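スタジアムの名前入りマフラー、返金受け付けが始まる 「手編み」表示をめぐりクラブとサポーターが合意

サッカークラブ「クリルンロウ」のサポーターたちが、昨季の記念マフラーの商品表示をめぐってクラブの公式販売元パーヴス社と続けてきた話し合いが、五月に入ってようやくまとまった。希望する購入者には代金の全額が返金され、そのまま手元に置いておきたい人には来季のホームゲームで使える引換券が渡される。裁判にまで持ち込まれるのではないかと気をもんでいた人も多かっただけに、スタンドの常連のあいだには、ほっとした空気が流れている。

ことの起こりは、クラブの本拠地であるワンダム競技場の改修を記念して売り出された一本のマフラーだった。クラブカラーの地に競技場の名前を編み込んだもので、売店の札にも通信販売のページにも「地元の編み手による手編み」と書かれていた。値段はふだんの応援用マフラーの倍近くしたが、古いスタンドに別れを告げる年の品ということもあって、発売の朝には売店の前に長い列ができ、用意された2224本は開幕から間もなく売り切れてしまった。

ところが冬になって寒さが本格的になり、みんながそれを首に巻いてスタンドに集まるようになると、少しずつ首をかしげる人が出てきた。隣の人のものと見比べても編み目がそっくり同じで、端の処理もどう見ても機械のものに思える、というのである。最初に声を上げたのは、北側スタンドに長年通うアルチャナ・セムワルさんだった。自分でも編み物をするというセムワルさんは、試合の前半が終わるころには膝の上でマフラーを裏返し、後半はほとんど試合を見ずに編み目ばかり眺めていたそうだ。その日の試合は引き分けで、見逃した同点ゴールのことは今でも周りにからかわれるという。

セムワルさんはまずパーヴス社の窓口に手紙を書いた。返事はていねいなものだったが、中身はというと「製造工程の一部に手作業が含まれております」という一文があるきりで、どの部分が手作業なのかは書かれていなかった。そこでもう一度手紙を出し、さらにもう一度出した。三通目の返事で、ようやく房の部分だけが手で結ばれていることがわかった。本体は編み機で作られていたのである。

この手紙のやりとりがサポーターの会報「アカ」に載ったところ、反響は編集部の予想を大きく超えるものになった。会報はふだん、遠征バスの時刻や少年チームの試合結果、それに売店のパイの値上がりについての投書などを載せている薄い冊子なのだが、この号ばかりは刷り増しになり、次の号では投書欄だけで見開きが埋まった。怒っている人もいれば、あたたかいのだから気にしないという人もいたし、祖母への贈り物にしたのでいまさら本当のことを言い出せない、という困りきった便りもあった。

年が明けて、セムワルさんの呼びかけに159人が名前を連ねた。法律の相談に乗ったのは弁護士のロク・ニコロフスキ氏で、氏自身はサッカーよりも自転車競技のほうが好きだと公言してはばからない人なのだが、話し合いの席には毎回、依頼人から借りたマフラーを巻いて現れたという。氏によれば、求めていたことは初めから三つだけだった。表示の誤りを認めること、希望者に代金を返すこと、そして今後の商品には作り方を正確に書くこと。慰謝料のようなものは、会の中で一度話題にのぼったものの、クラブを困らせたいわけではないという声が強く、結局は求めないことになった。

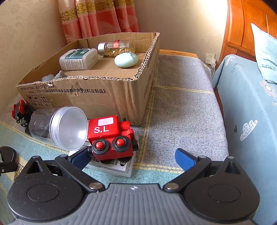

ニーシャ・ラワットさんは、返金よりも札の書き直しのほうがずっとうれしいと話す。「うちは家族で五本も買いましたから、戻ってくるお金はもちろんありがたいんです。でもね、私が腹を立てていたのはお金のことではなくて、あの札を読んで、編んでくれた人の顔まで思い浮かべてしまった自分がなんだか気の毒だったんですよ。だから次からは、機械で編んだのなら機械で編んだと書いてほしい。それでもたぶん、私はまた買います」

そう言って笑うラワットさんのような人は、会の中でも決して少なくないようだ。長い冬のあいだ、会合は競技場近くの喫茶店の奥の席で開かれてきたが、議題が片づいたあとは決まって先週の試合の話になり、閉店の時間になってもなかなか席を立つ人がいなかったと、何人もが懐かしそうに振り返っている。

パーヴス社の側で話し合いにあたったのは、商品部長のスー・ツキンさんである。スーさんは合意の発表の席で、札の文面は前の季節に売った少数の限定品のものを流用したもので、確認が足りなかったと説明し、集まったサポーターに頭を下げた。その限定品のほうは本当に手編みで、編み手の都合で数が作れなかったため、改修の記念品では機械編みに切り替えたのだという。切り替えの決定と札の印刷とが別々の部署で進んでしまい、だれも両方を並べて見ることがなかった、というのが社の説明だった。

会場からは、では三通目の手紙まで答えが出てこなかったのはなぜか、という質問も出た。スーさんは少し考えてから、窓口の担当者が製造元に問い合わせないまま定型の文面で返信していたことを認め、今後は商品についての問い合わせには製造元の回答を添えるようにすると約束した。質問をした男性は、うなずいて腰を下ろしたあと、ついでにと言って手袋の縫い目のことも尋ねていたが、こちらは後日あらためて返事をするとのことである。

クラブの広報を受け持つシャンティ・バティアさんは、販売を任せていたとはいえ、クラブの名前とワンダムの名前が入った品である以上、責任はクラブにもあると述べた。来季からは、公式グッズの札の見本を発売前にクラブの事務所でも確かめることにし、会報の編集部にも事前に見てもらうことを考えているという。編集部のほうでは、急に大役を頼まれたようで落ち着かないと言いながら、さっそく眼鏡を新調した編集部員もいるそうだ。

返金の手続きは、なるべく手間のかからない形になった。競技場の売店か郵送で、マフラーの現物かその札、あるいは購入の控えのどれか一つを示せばよい。マフラーそのものを返す必要はなく、確認がすめばその場で、郵送の場合は送り返されてくる。控えをなくした人も、通信販売で買った場合は名前で調べてもらえる。返金は買ったときと同じ方法で行われ、現金で買った人には売店で現金が渡される。

引換券を選ぶ人には、来季のホームゲームのうち好きな試合の立ち見席に一度入れる券が、マフラー一本につき一枚渡される。座席に座りたい人は差額を払えば変更できるが、地元同士の対戦の日だけは例外で、変更は先着順になる。贈り物としてもらった人の場合は、買った人と相談のうえでどちらか一方が申し出てほしいとのことで、このあたりは投書欄をにぎわせた祖母の件もあり、話し合いでもずいぶん時間をかけたところらしい。なお、その便りの主からは後日、祖母はとっくに気づいていた、と短い続報が届いた。

受け付けは今月から始まり、売店は試合のない日も午後3時まで開いている。締め切りは夏の休みが終わるまでと長めに取ってあるので、慌てて列に並ぶ必要はないだろう。ただ、受け付けの始まった最初の日には朝から思いのほか大勢が集まり、売店の係がお茶を配って回ることになった。列に並んだ人の多くが、春の陽気だというのに問題のマフラーを首に巻いていて、だれが言い出すともなく応援歌が始まったという。

パーヴス社では、残っている古い札をすべて回収し、新しいものに刷り直す作業を進めている。新しい札には編み方のほか、糸の素材、編まれた町の名前、房を結んだ工房の名前が入る。この工房は競技場から川を一つ渡ったところにあり、働く人の中にはクリルンロウの年間席を持っている人もいるそうで、会報の次号では、その仕事ぶりを訪ねた記事が載る予定になっている。自分たちの結んだ房のことがこれほど話題になるとは思わなかったと、工房では驚き半分で取材を受けたという。

セムワルさんは、返金ではなく引換券を選んだ。マフラーは箪笥にしまうつもりはなく、来季も巻いて出かけるとのことである。また、「アカ」の編集部の頼みで、次の冬までに会報の読者に向けた編み物の欄を受け持つことになった。第一回は房の結び方で、必要な毛糸の量などは次号の末尾に載る。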